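Hand-held grippers for clothing: stiff ribbed fingers or soft pads?

Posted in Grippers and End Effectors

Gwilym Gape
2024-10-08

I am comparing two sets of fingers for a pair of hand-held grippers and would like to hear from anyone who has used them on heavy cloth. We are recording folding by hand first and the arms come later, so whatever fingers I pick now have to go on the arms as well.

The first set is the Kudum, which has a fairly rigid finger and a flat rubber face. The second is the Flemine, softer, and it wraps a bit when you squeeze. On T-shirts and tea towels I can't tell them apart. On jeans I can. The Kudum picks up a single layer at the hem without much trouble but drops it when I pull sideways. The Flemine holds on, but it tends to take both layers of the leg when I only want the top one. I did 25 lifts with each on the same pair of jeans. The Kudum dropped 17 and the Flemine dropped 3, but I didn't write down how many of the Flemine's were double layers, which I should have done.

Is there a finger that does both, or do people just change the way they approach the cloth? I would rather not buy a third set.

Shengli Yuan

We went through the same thing in May and ended up on a ribbed finger with an orange insert. Denim is a bad test for flat rubber. The seam is thick, the cloth next to it is thin, and a flat face only touches the seam, so the rest slides.

What helped us more than the finger was where we took hold. Go for the end of the leg and come in low, with one finger nearly flat on the table, then close slowly. If you come down from above you push the two layers together and get both. Keep the other gripper open and close to you until the first one has the cloth up, then bring it in. 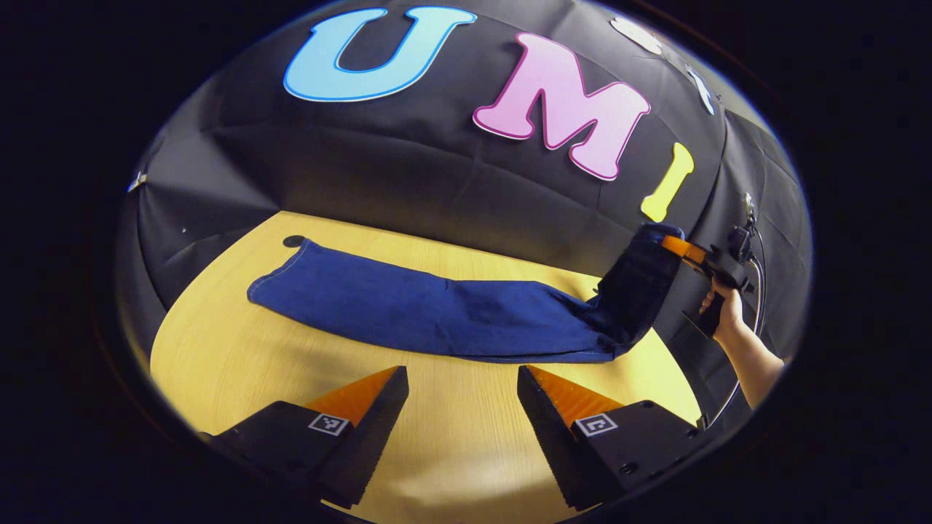 Page 1 of 2

The jeans are lying across the table there with the waistband to the left, and the right-hand gripper has hold of the cloth near the other end. Look at how the denim bunches and twists where it is pinched. With that much cloth in the fingers you can pull sideways, but you have no idea from the camera how many layers you have. We count a lift as good only after the leg has been laid down again and checked by hand. It is slow, but otherwise your numbers for the two fingers don't mean much.

Also watch the marker squares on the sides of the fingers. If the cloth rides up over them you lose the finger opening for that stretch of the recording. Lighter cloth does this more than denim does.

On your figures, I would run the Flemine again and write down single and double layers separately. I would not bother with the Kudum again for jeans.

Morgan

just put grip tape on the kudum ones, works fine. replace it when it goes shiny

Odo

Grip tape is all right for a day or so but it leaves glue on the rubber, and then your second batch isn't the same finger as your first. If you are comparing things, leave them as they came.

Check your trigger as well. Mine wasn't closing fully on thick cloth and I blamed the fingers for a fortnight. Squeeze it on a folded hem and see if there is any travel left. There is an older thread on this, number 1852, with the spring sizes in it.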